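Home Contents Chapters Glossary Index
Search this book Enter keyword Go

Chapter 7
Containers, Surfaces and Marked Places

Aurel Grecu

A person who enters a storeroom for the first time usually looks at the shelves. A person who has worked in storerooms for many years looks first at the table. The table is the place where things stop for a short time before they go to their proper home, and from its condition one can judge quite well how the whole room is kept.

In the previous chapter we studied shelves and labels. Now we turn to the smaller parts of the system: the basket, the tray, the box, and the piece of surface on which they stand. These parts are cheap and for this reason they are often chosen without thought. In the storeroom of the Vameren craft school, where I taught for many years, we once had 30 baskets of different shapes, and very few of them could be put one inside another. They filled a full cabinet while holding nothing. In June of my last year there we replaced them with baskets of one model, and the cabinet became free for paper.

After reading this chapter you should be able to choose a container for a given kind of material, to divide a work surface into places with clear purpose, and to explain to another person where an object must be put down. You will also meet some words which return later in the book, so please learn them now.

A container is open when the hand can reach the contents without removing a lid. It is ventilated when air can pass through its walls. A marked place is a part of a surface which has been given a visible sign, so that an object can be returned to it without discussion. A resting object is one that waits on the surface and has not yet been assigned to a container or to a marked place.

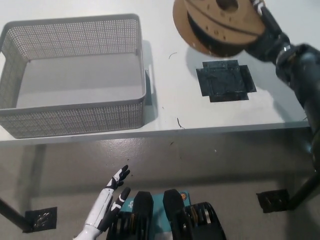 The choice of a container begins with its contents, and only afterwards comes the question of color or price. Yarn, cloth and spools of material for craft work are light but they take much space, so they need a wide container which is easy to carry with one hand. Small screws are heavy and escape through every opening. A light gray basket with a grid of small square holes in the walls and a solid bottom is a good example of a compromise between these needs. Air goes through the walls, the bottom holds back the small pieces which fall down, and a slot in the side serves as a handle. I would give such a basket to cardboard spools without hesitation. I would not give it to glitter or to fine sand, because they will find the holes in the walls as soon as the basket is tilted.

The second question is where the container stands while it is being filled. Students often put it wherever there is room, and then move it two or three times during the work. It is better to decide on the place before the first object is lifted. The container should stand on one side, the marked place should be in easy reach of the working hand, and the surface between them should remain free. For marking, dark tape on a white table is simple and can be seen well. Tape has also a weakness: when one layer is put over another, the surface becomes uneven, and a light object with a narrow base may lean. Remove the old tape before you put the new one.

A white surface has one more advantage, which the beginner sometimes takes for a defect. It shows everything. A single hair or a thread is seen at once, and the table can be wiped before clean material is laid on it. On a brown table the same thread may stay until the end of the week.

In Section 7.1 we measure containers and compare their outer size with their useful volume. The difference is bigger than most students expect. One basket from the Gromance series, used in our exercises, takes the room of a box on the shelf but offers only 70 percent of its volume, as the walls are sloping. Section 7.2 is about marked places on tables and on floors. Section 7.3 follows the work of a small shop, Celtilness, during one change of its storeroom, with the drawings made by Mrs. Văduva before and after the change.

Before you continue, do the following preparation. Choose one table which you use every day and write down its resting objects in the morning and again in the evening. Do not tidy it specially for this exercise – the list will be of no use. Keep the paper, you will need it for Exercise 3.

Contact | Copyright Aurel Grecu | Back to top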